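The Well-Dressed Table
My grandmother's white cloth, 60 clothespins and a long argument about bowls

I came to tablecloths late. For years I ate off bare wood like everyone else I knew, wiped it down with a sponge and felt pretty modern about it. Then my aunt cleared out her hall closet and handed me a grocery bag full of old white linens, and that was the end of my modern phase.

The first thing I learned is that a white cloth makes you behave. You put your glass down more gently. You look for a plate before you cut the bread. My kids, who can get spaghetti sauce on a ceiling, slowed down for an entire dinner (it didn't last, but I enjoyed it!).

The second thing I learned is that you can't iron one on a regular ironing board without crying. I called Edivaldo Portela, who ran the linen room at the old Venel hotel for years and still presses cloths for weddings out of his garage. He told me to stop ironing altogether. Wash it, shake it hard, hang it by the long side while it's good and wet, and use more pins than you think you need. He owns 712 of them and keeps them in coffee cans. I bought a bag of 60 and felt like an amateur.

"Then you pull it tight on the table with your hands," he said. "Stand at one end, pull, walk to the other end, pull again. The table does the work."

I've done it that way since July and he's right. You still get a few soft lines, but once there's food down, who's looking?

So what goes on top? I used to pile on everything I owned – candles, a runner, those little brass birds from Teshome that fall over if you breathe. Edivaldo winced when I told him. A white cloth wants glass, he says, and it wants color in small amounts.

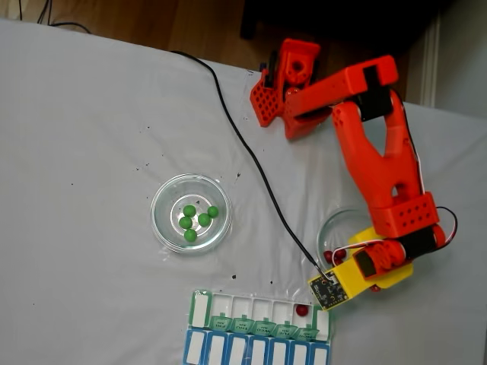
Clear bowls are my favorite thing to buy secondhand, and I never pass up a heavy one. Thin rims chip in my sink within a month, so I run a finger around the edge before I even check the price. The best one I've found cost less than a sandwich at the Cemport flea market. What goes inside matters less than you'd think. Five little green balls, bunched up near the middle of a round bowl with a good thick rim, are plenty against all that white, and I'd put a second clear bowl off to the right and leave it at that. Fill them to the top and you've got a candy store.

I've tried the same trick with limes, with gumballs, and once with frozen peas for a very short lunch. Limes win if you're having company, and you can squeeze them over the fish afterward. Matte things look softer than shiny ones by daylight, and at night I go the other way and use glass marbles.

As for stains, cold water first, always, and leave the red wine at the far end from my brother-in-law.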